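Hard water in Vukthorpe, is a softener worth it?
2 min read

romana_j
We moved to Vukthorpe in May and the kettle is already furry! Cutotora quoted me £1328 fitted. Anyone got one?

cleitonR
Had ours two years and love it. Towels are softer, and I've stopped buying descaler (well, nearly).

pakhei80
Waste of money, sorry. Citric acid costs pennies. I'd never pay that for a kettle.

cleitonR
It's the boiler I worry about, Pak-hei, not my tea.

romana_j
Glasses drive me mad too, all cloudy.

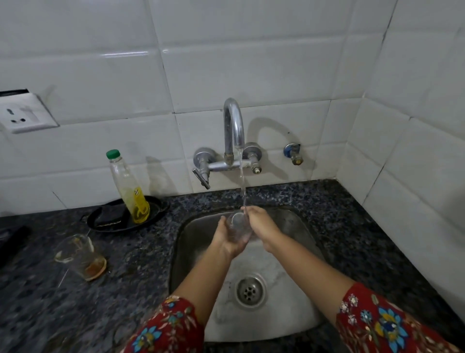

Can you still drink softened water?

hsiuying
Most people keep one unsoftened tap for drinking. Ask the fitter for that.

Recent threads
Naltton bin days
Dripping shower, help!

Contact us | Back to top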